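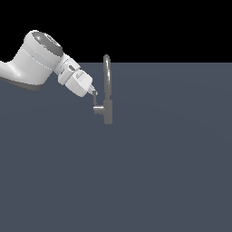

Our shop tests faucets, and in May we start handing the open-and-close cycling over to robot arms
Posted by Haruna Ogura in Work and Careers

I've been on the endurance bench at Pekwood for six years. The job is simple to explain: you work the handle, you feel for play or grit, you write it down, you do it again. There are 16 of us on the bench across two shifts. The arms are being worked out in simulation first, and I got to sit in while they set up the approach to a side-lever model, the kind with the tall curved spout and the thin upright handle off to the left, with the fingers coming in right by the top of the handle. I was hooked! I had so many opinions about where those fingers should go, and people wrote them down. My manager says no jobs are being cut, but the bench work will shrink a lot. Has anyone been through this? What did your day look like afterward, and what should I be asking for now, before it all gets settled?

Kenta Morikawa
Went through it at Ivirach, on valves instead of faucets, and I'd do it again tomorrow. The first month was messy. The arm did the same motion all day and we stood there second-guessing it. Then it settled down and I found I was spending my time on the stuff I used to squeeze in at the end of a shift: taking worn parts apart, looking at seals, arguing with design (the fun part). My wrist quit hurting too. I used to do 80 valves a shift by hand and didn't notice how sore I was until I stopped.

Ask to be trained on the simulator, and ask for it in writing. You already know when a handle feels wrong, and somebody has to turn that into numbers the arm can use. We spent ages looking at views like this one, moving the wrist a hair at a time and running it again.
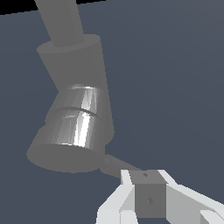 Gripper seen close up in the simulator, white fingers on either side of the center block.

Also ask who gets called when the arm stops at 3 a.m. We forgot that one, and for a while it was always me.

Liviu Bogdan
depends on the company. ours bought one and it sat there half the year. get the training anyway

Sota Ikeda
Congratulations, this sounds like a great project to be in on early! I'd add one thing to Kenta's list, which is pay grade. At Sinex the bench people became "cell operators" and the new title came with new duties, but the raise took a lot longer to show up. Ask for the new job description before the arms go live and compare it line by line with what you do now.

And keep a few hand checks on the schedule. We kept one per batch, and the newer folks learn more from that than from any slide deck. Let us know how May goes!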